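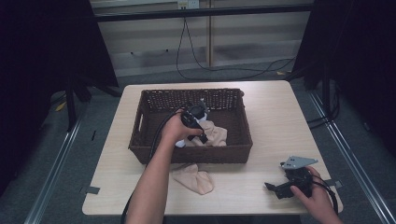
Hand-held Gripper Comparison: Gallery

The Skilargate Centre for Applied Handling has completed the first stage of its comparison of hand-held grippers at the Tirkitau laboratory. The work ran for 11 weeks and considered two designs, the Kitbridge and the Wan, both of which are held by an operator and used to record grasping movements for later use on a robot arm. This gallery presents the main tasks and the equipment, with a short note for each.

The comparison was limited to household items. Industrial parts were covered in an earlier program and are reported separately.

Soft items in a basket
Sheer, skin-toned hosiery is handled between a woven wicker basket and the tabletop, with a gripper in each hand. Thin fabric folds under light contact, and operators were asked to approach from above and to close the jaws slowly.

Two-handed work
Each operator completed 200 attempts with each design. The two hands were scored separately, as well as together, because several operators favoured one side when the item was small or close to the basket wall.

Cable management
Both designs were tested with their cables attached. Operators at Tirkitau preferred the cable to be led back along the forearm — a cable left to hang over the table's edge was more likely to pull on the wrist during long reaches. The Kitbridge cable is the stiffer of the two and was re-routed in the second week.

Mounting plates
A plate fixed to the top of a gripper allows a sensor or marker to be added without changes to the housing. It also moves the balance point forward. Operators noticed the difference mainly when the wrist was turned palm up, and the plate angle was kept constant for all scored attempts.

Fingertips
Three fingertip materials were trialled on the Wan and two on the Kitbridge. The softest material gave the most reliable hold on hosiery but wore quickly at the corners. A firmer grade was adopted for the remaining tasks. Fingertips were replaced at the start of each Thursday session, regardless of condition.

Rigid items
Cups, spoons and small boxes were lifted from the table and placed on a marked area. There was little to separate the two designs on this task. The Wan closed more quickly, while the Kitbridge was easier to hold steady at partial opening.

Workspace layout
The position of the table was checked at the start of each session and the same layout was used for both designs. Dark drapery was hung at the sides of the work area to reduce stray light and limit changes in the background.

Camera view
Recordings were made from the operator's head position. A lower view was considered, but the basket walls hid the fingertips for much of each attempt. Exposure was fixed before the session began, so that pale fabric on a pale table would remain distinct.

Review of recordings
The comparison produced up to 4,000 short recordings, including practice attempts and discarded takes. Each was checked for dropped frames and for agreement between the measured jaw opening and the view from the camera. Recordings that failed either check were repeated.

Operator comfort
Sessions were divided by rest breaks, and operators completed a comfort form after each one. Reports of thumb fatigue were more common with the Kitbridge. Reports of wrist fatigue were similar for both designs.

Next stage
The second stage will begin in January and will add a fixed arm to the comparison. The basket task will be retained in its present form, and a zippered bag will be introduced. Laboratories wishing to borrow the task set or to view the scoring sheets may apply in writing to the Skilargate Centre, Tirkitau.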